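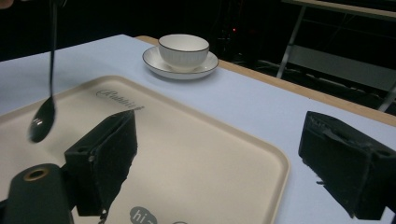 Do you need to book for the Arka open day, or can you just turn up?

You can just turn up. The doors are open from mid-morning, and booking is only needed for the longer workshop in the afternoon, where places are limited to 13 because of the space between the benches.

Arka open day, Aug 31, 2024

I have been meaning to get along to one of these for years, and I'm so glad I finally did. The people at Arka build and test gripping tools in a couple of rooms behind the old Gusley works, and once a year they let the rest of us come in, ask daft questions and have a go. I signed the visitors' book as number 431 and was handed a paper badge, a programme and a very strong coffee, in that order. What follows is a small selection from the day, with far too many words attached, for which my family will tell you I am well known.

I'll begin with the table I liked best, the tea table. It had a cream tray with a raised rim, a white cup on its saucer and a dark, glossy spoon with a long thin handle, all the sort of thing you might have in your own kitchen. The black hand-held grippers have two blocky fingers that face each other across a gap, and it is surprising how quickly you start to think of them as your own hand. I was hopeless with the spoon at first (I kept going in far too fast, like somebody swatting a wasp) and then something clicked and I could have stayed there until teatime.

Emília Zelenák was looking after our group, and she was wonderfully patient. She told us to watch the tips of the fingers and forget about the rest of the tool, and to breathe out before closing them. I have since tried this when threading a needle, and I can recommend it!

After the cup and saucer she moved us on to the small things, and the whole room went rather quiet. A tiny, shiny bit of metal no bigger than a bead takes up hardly any of the space between the fingertips, and when there is a fine thread hanging from it with a dark oval pendant at the bottom, you find yourself holding your breath on its behalf. 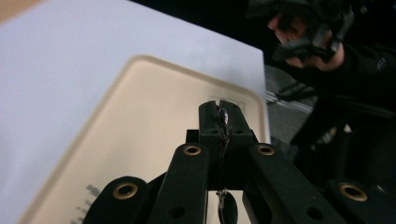 I had assumed that the heavy things would be hard and the light ones easy, and Emília said most visitors come in thinking the same. With something light you get so little back through your fingers that you have to trust your eyes, and mine are not what they were. A boy standing next to me managed it all without any fuss and then asked whether it could pick up a biscuit - a fair question, and one I was sorry not to see answered.

We had a short talk after lunch from the Amato side of things, who look after the brass fittings and the joints, and I bought a raffle ticket (2098, no luck). There were 4 rooms open in all and I only got round three of them, so the Nustau room will have to wait for next time.

More pictures will go up in September, once I have worked out which of them are any good. If you were there and have some of your own, do send them in and I'll gladly add them to the page.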